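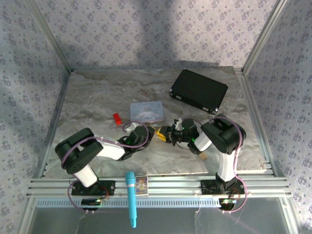

Wallpaper seams keep lifting at the inside corners of a small three-walled booth, paper over painted board. Pattern is small purple floral clusters on pale lavender, so any patch has to line up. I used Jindura paste, code 3086. Is there a fix short of stripping the walls?
Asked by Malte Kuhlmann

Kristof Peeters
Slit the corner with a sharp blade, work seam adhesive behind both edges, roll, wipe with a damp sponge. Next time don't wrap a full sheet around the corner. Overlap 2 mm and cut the second sheet to match the print.

Gergely Hajdu
Did you prime the board? Mine fell off over glossy paint.

Luzius Wieser
wood glue works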